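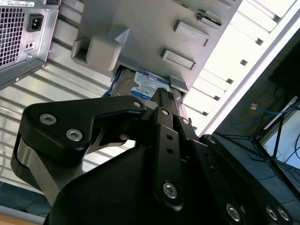
How long does a hard drive keep its files if you switch it off and put it in a drawer?

Usually for several years, but there is no date printed on it that you can plan around, and the drive itself often gives up before the data does.

Thread on keeping files for a long time at home or in a small office. Mostly hard drives, some remarks on the rest. I look after the records of a land survey practice in Watholm, so the examples lean that way.

First, two jobs that get muddled. A backup is for getting back to work after something breaks. An archive is for reading a file again years later. A backup is overwritten as a matter of course. An archive should hardly ever be written to.

If your only copy of the old jobs sits inside the backup, you have neither. The backup software will at some point tidy up a file that has vanished from the source, and it will do so on schedule and without asking.

How a shelved drive fails. The magnetic pattern on the platters fades very slowly. The mechanical parts are less patient: lubricant in the bearing thickens, and the heads may not come away cleanly. A drive that ran every day and was then left alone for years is a worse bet than people assume.

Solid state drives are a different case. They hold charge in cells, the charge leaks, and it leaks faster when the drive is well worn and stored somewhere warm. Fine for daily work. I would not put one in a cupboard and forget it.

USB sticks: same mechanism, cheaper parts. Use them to carry things from one building to another.

Optical discs depend almost entirely on the disc. We have some from the old office that read perfectly and others from the same shelf that do not mount at all. The labels give no clue.

So the medium matters less than the routine. Ours is 3 copies. One on the office server, one on a bare drive in the fire safe, one on a bare drive at the Poltadholm branch. The two bare drives are of different makes, bought in different years.

Different makes is deliberate. Two drives out of one carton share a batch, a firmware version and possibly a drop off the back of the same van.
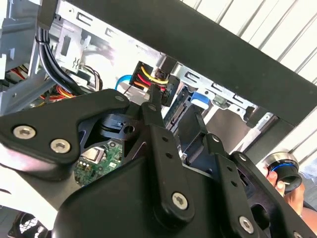

Agustina Ledesma asks whether a mirrored pair in the server wouldn't cover the second copy, given that both drives hold everything already.

It covers one drive dying, and that is all it covers. Delete a folder and both sides delete it. Encrypt it with malware and both sides are encrypted. A power surge reaches both. A mirror keeps the machine running through the working day – worth having, but I count it as one copy.

Now checksums, the part most people skip. A checksum is a short string worked out from the contents of a file. Change any bit of the file and the string comes out different. You make the list once, when you know the files are good, and compare against it later.

Without the list you can open a few files, see that they look all right, and learn very little. A damaged scan often opens. It has a grey band across the bottom third and you find it when a client's solicitor wants the page.

Our June check covered 3,405 files on the safe drive. 9 did not match. All of them were in one folder, all were large scans, and the Poltadholm drive had good copies of every one. Copied back, checked again, done before lunch.

I don't know why that folder. The drive's own error counters were clean and it passed its long self-test. I retired it anyway. A drive is cheap next to re-surveying a boundary.

How to do it. Any tool that writes a plain text list of names and SHA-256 sums will do. Keep the list next to the files and keep another copy of the list elsewhere. Plain text matters. In twenty years somebody must be able to read it without hunting for the program.

Do not keep archives in the private format of a backup program. We inherited a set of boxes from Kowalczyk, the practice we merged with, and the files were inside containers made by software that no longer installs on anything we own. Daithí Moriarty got them out in the end on a very old laptop. It took him 4 days.

Same thought for the files themselves. We keep the original drawing format and a PDF/A of each sheet. The drawing is for editing if we are lucky. The PDF is for reading if we are not.

Storage conditions are dull but they count. Dry, moderate temperature, away from the boiler cupboard. Antistatic bag, then something padded. If a drive has come in from a cold car, let it reach room temperature before you power it, or you invite condensation.

Label the drive itself as well as the box. Ours carry the year, the contents and the date of the last check. Stickers go on the metal lid and keep clear of the breather hole. There is usually a warning beside it.

Connectors age as well. I have drives from the ribbon cable era and one adaptor that talks to them. When I noticed it was the only one, I moved the lot to newer drives that same month.

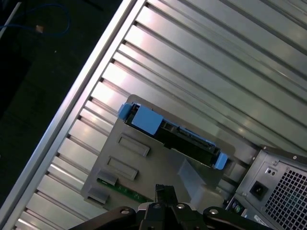
Mortimer Escobedo would sooner pay for online storage and be rid of the drives altogether, his point being that a large provider checks its own disks far more often than a small office ever will.

Fair, and for many people it is the right answer. Two cautions. The account is a single point of failure: a lapsed card or a lost password and the copy is out of reach. And you should time a full restore before you need one. On the line into our building it would run for days.

I would accept online as one of the copies. I would want at least one other that I could pick up.

Priya Achterberg wanted to know how often to replace drives that pass every check. We go by age and move everything on after five years, whatever the test says. Some would call it wasteful. The old ones go to scratch duty and are wiped properly before they leave us.

On wiping: a quick format clears the index and leaves the contents where they were. Overwrite the whole drive once and verify it. If it is too faulty to overwrite, have it shredded and get the certificate.

Next check is due before the end of the quarter. I'll post the mismatch figure, whatever it is.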